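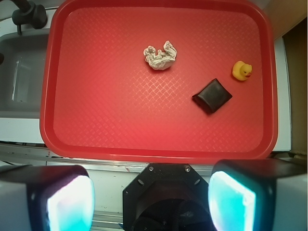

How I Clear the Junk Drawer on a Friday Night

I used to pull the whole drawer out, tip it onto the bed and then lose heart halfway through (and sleep next to a pile of dead batteries). These days I do it in small batches and it's so much easier!

Set a timer for 19 minutes. Mine is the cheap Wedness one that ticks, but your phone will do. Take out one handful, put it down somewhere flat and deal with all of it before you reach in again. Keep, trash, or belongs in another room - those are the only choices you get.

Paper is the slow part. Smooth out every receipt and read it before you toss it. I once found a Gallardo store credit for 80 dollars that way, and yes, I spent it the same weekend. Manuals can go if you can find them online. Keys with no lock get one month in an envelope, then out.

When the drawer is empty, wipe it down and let it dry. I cut up old checkbook boxes for dividers and stick them in place with a dab of putty. Tape goes at the front, because that's what everyone is looking for. Pens, try each one on scrap paper first. I threw out more than I kept.

Stop when the timer goes, even if there's a handful left. Mine took three Fridays the first time, and now I do a quick round every September.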